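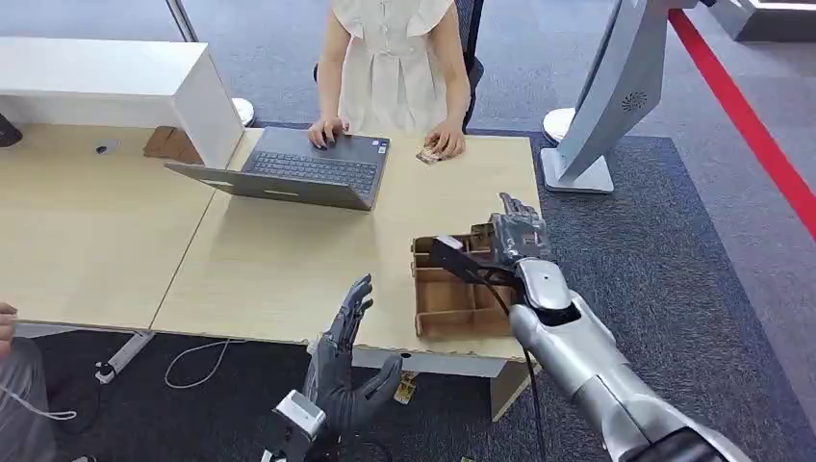 Both hands at the desk, and a colleague on her laptop across from them.

In August we rewrote our rules for working next to the robot at Konen. The old document had 20 points and I think most of us had read it one time, on the first day. The new one fits on a single page with 9 rules, and it hangs by the door.

The rule we discussed the longest is the one about sitting at the same desk. Some labs simply forbid it. We allow it, but the person must know which program is running, and the arms must stay under the low speed limit. I wanted to put that limit in the safety controller and not only in the task script. A script gets edited at 8 in the evening by somebody tired – I have been this person.

The second one is cables. Every cable from the wrist must have enough slack for the full reach of the arm, and we check it by hand before power on. It takes a minute, and people still skip it.

Then there is the stop button. Our first draft said "within reach". Tekleab, the company which reviewed our draft, asked: within reach of whom? Now it says that each person at the desk must be able to press a stop without standing up. I find this much better, also as a piece of writing.

What I am still not sure about is visitors. At Zirnton they give a short talk and a paper to sign. I would like a line on the floor too, but for this I have to ask for money again.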